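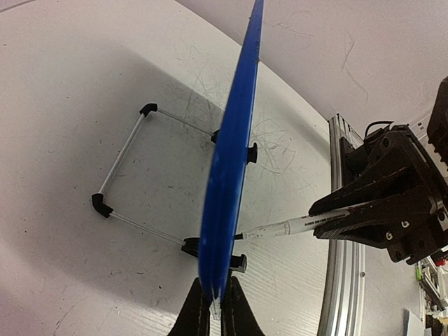 Dish Racks: What Matters and What Is Sales Talk

I have read a lot of dish rack advice, and most of it was written by people who want you to buy a dish rack. A page on the Jimmont store site had 1,173 reviews under one model, nearly all of them posted before anyone could have washed a month of dinners. So take the star ratings lightly.

Thin metal rods with plastic corner pieces

This is a common build, and I have no quarrel with it. It's light, it doesn't take over the counter, and you can see where the grime is. My doubt is about the joints. Push each corner in by hand when you wipe the rack down. If one keeps working loose, the rack will start to lean, and no amount of careful stacking fixes a lean.

Standing plates up

A plate on edge drains better than a plate lying flat. That much I believe. Lower it straight down between the uprights and let go when you feel it sit. A slight tilt is fine – a plate that flops against its neighbor is in the wrong slot, or the slot is too wide for it. Take one of your own plates to the store and try it. Packaging that says "fits all plates" tells you very little. Mirow printed that on a box, and my soup plates fell through sideways.

Colored plates

A strong blue glaze shows dried water spots more than white does. The special rinse sold for this did nothing in my kitchen that a dish towel didn't do faster. Wipe the rim first, where the drops collect.

Scratched tabletops

Pale tops show every gray line. Some of those lines are marks left on the surface and some are real scratches, and the pastes that promise to remove both usually manage only the first. Try baking soda and a damp cloth on a small corner. If it changes nothing after 3 passes, stop. You'd only be dulling the finish.

A folded towel under the rack feet costs nothing. The Figueroa mat made for the same job was 49 dollars when I looked, and I'm still using the towel. Wash it with the others and swap in a dry one before bed.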